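Visit report: Codanura, Stockdale site, 27th June

The utensil cell is one arm with a two-finger gripper, working over a countertop and a plastic organizer tray. Danuta Lis looks after it and took us through the setup.

Finger alignment is checked first. The fingers are closed on a gauge block, and if one side touches early, both are taken off and reseated. Codanura replaces the pads every 1,000 grips. The pair on the arm had logged 800. The counter is reset by hand, and in February a missed reset let one pair run to 2,355 before slip showed up in the log.
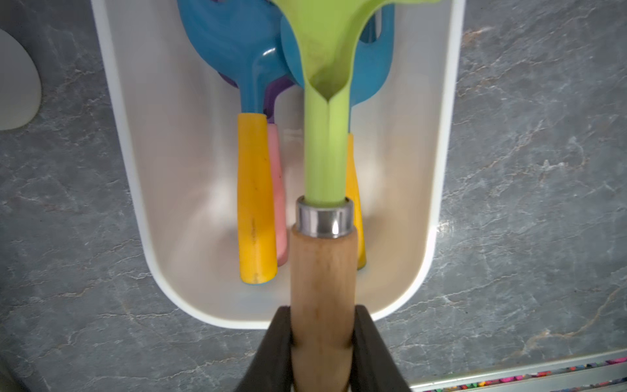 Gripper holding the green utensil by its wooden handle, tray behind.

The wrist camera is recalibrated after every finger change. Lis runs 20 test poses and rejects the set if any one is out of tolerance. The software is Plundex, with a Silier controller under the bench. Glare is the main nuisance: shiny metal and glossy plastic can both upset edge detection, so the lamp angle is marked on its bracket with paint.

Cleaning is a dry cloth on the fingers at the start of each shift. Solvent is kept away from the pads. Spare pads are stored flat in a drawer, labeled by batch.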